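Identity Notes, 28 October 2018

Three projects came in for this issue, two of them rebrands and one a complete system for a new company.

Podley

Podley makes stackable storage for small apartments and had been using the same wordmark since it opened. The new one keeps the lowercase letters but closes up the spacing, so the "o" and the "d" now share a stroke. The green is gone. In its place are a dark blue and a pale yellow, used flat, with no gradients. The packaging follows the same rules, and the size of each unit is printed large on the short side of the box, where people look for it on a shelf.

Altıntaş

The dotless "ı" and the cedilla under the "ş" gave this family bakery trouble for years, mostly with sign makers who left them off. The studio, Condis, drew a custom typeface of 244 characters and made both letters a little heavier than their neighbors. I like the menus best. The signs are good too, though the one over the side entrance is set too small to read from across the street.
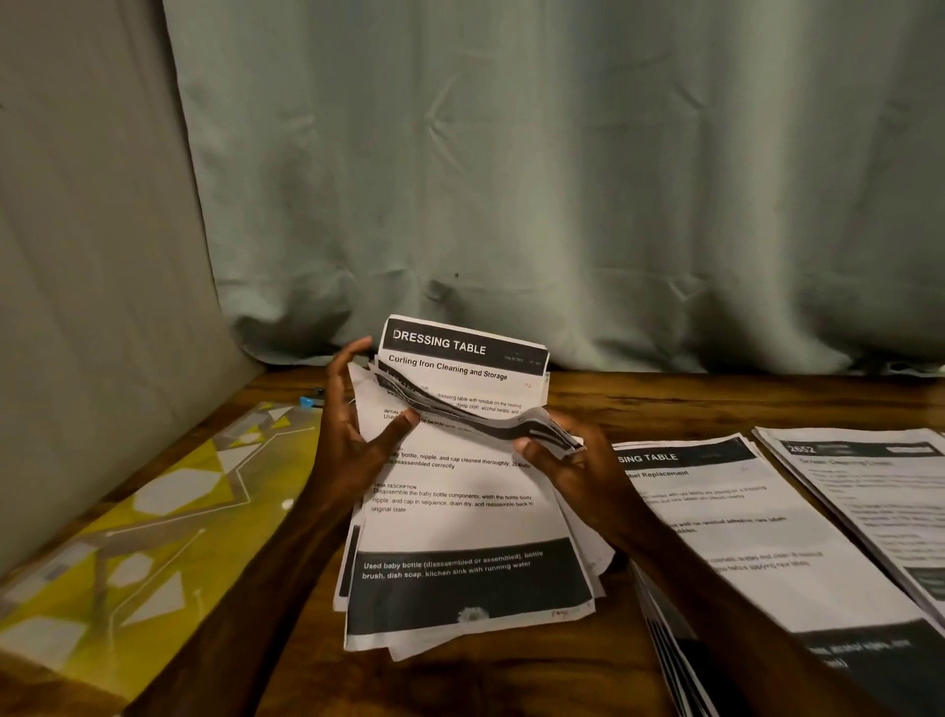 Priteo

Priteo prints short runs for schools and clubs, and its identity is built from 32 simple shapes that can be combined into patterns. The guidelines run to more than 200 pages, which seems like a lot for a shop this size, but the section on one-color printing is worth reading. The full set of shapes goes up on the company's site in March.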